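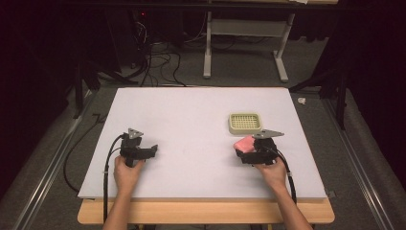
Chapter 2: Flat Things and What Holds Them Up

Posted 7th November by the Lapointe Open Textbook team
Filed under: Design & Making > Intro Texts

Put your hand on the nearest flat surface and press. Go on, press hard! A good table gives you nothing back but a firm, even push. A cheap shelf sags a little. A sheet of cardboard held at its two ends folds up in your lap. All of them are flat, all of them are thin compared with how wide they are, and yet they behave so differently that you could fill a whole book with the reasons. We only have a chapter, so let's get moving.

In Chapter 1 we looked at posts and columns, things that get squashed from end to end. A post has an easy life in some ways. The load comes down, the ground pushes up, and the material in between is squeezed. Flat pieces laid across a gap have a stranger job, and I think a much more interesting one. When you load a shelf in the middle, the top face gets shorter and the bottom face gets longer. Somewhere between the two there is a layer that does neither. Engineers call that the neutral layer, and once you know it's there you will start picturing it inside every bookcase and footbridge you meet.

You can see the stretching and squashing for yourself with a kitchen sponge. Draw straight lines down the long side with a marker, spaced about a finger apart, then rest the sponge across two mugs and push down in the middle. The lines lean toward each other at the top and fan out at the bottom. Do it a few times. Turn the sponge on its edge and try again – it's much harder to bend, though it is the same sponge with the same amount of stuff in it.

That last result is the big idea of this chapter. How deep a piece is, measured in the direction of the load, matters far more than how wide it is. Make a shelf twice as wide and it becomes twice as stiff. Make it twice as thick and it becomes eight times as stiff. Eight! This is why floor joists stand on edge, and why a ruler that flops around when it lies flat feels like a steel bar when you turn it up on its side.

2.1 The Kalomgate Reading Room

We'll keep coming back to one building in this chapter, the old reading room at Kalomgate. It has long oak shelves on three walls, put up by a joiner who clearly knew books are heavy. Each shelf is fairly thin, but a strip of wood runs along the front edge and hangs down below it like a lip. Most visitors take the lip for decoration. It does look nice, but it also adds depth right where the shelf needs it, and the shelves are still straight after generations of atlases.

The newer shelves in the back hallway have no lip. They sag, and you can spot it from the door. One January the staff moved a full run of bound newspapers onto them, and by the time the run was moved again the dip had become permanent. Wood does this. Under a steady load it slowly creeps, and part of the bend stays after the weight is gone. Section 2.4 is all about creep, and it's my favorite part of the chapter.

2.2 Span, the Other Half of the Story

Thickness is only half of it. The distance between supports has just as strong a pull on the result, and it works against you. Suppose a shelf spans 500 mm and carries a row of paperbacks without any trouble. Stretch it to double that length, keep it packed with books from end to end, and it will dip sixteen times as far in the middle. People are often shocked by this, and so was I the first time I worked it through on paper. Adding one bracket at the halfway point can rescue a hopeless shelf for the price of a sandwich.

Before you read on, find a shelf at home and lay a straight edge along its underside. Look for a gap of light. Write down the span, the thickness, what the shelf is made of, and what is sitting on it. You'll need these notes for the first set of exercises, where we compare your shelf with the Kalomgate oak and with a folding market table, the kind with a thin top and a metal rim underneath.

Words to know for this section: span, depth, load, neutral layer, stiffness, creep.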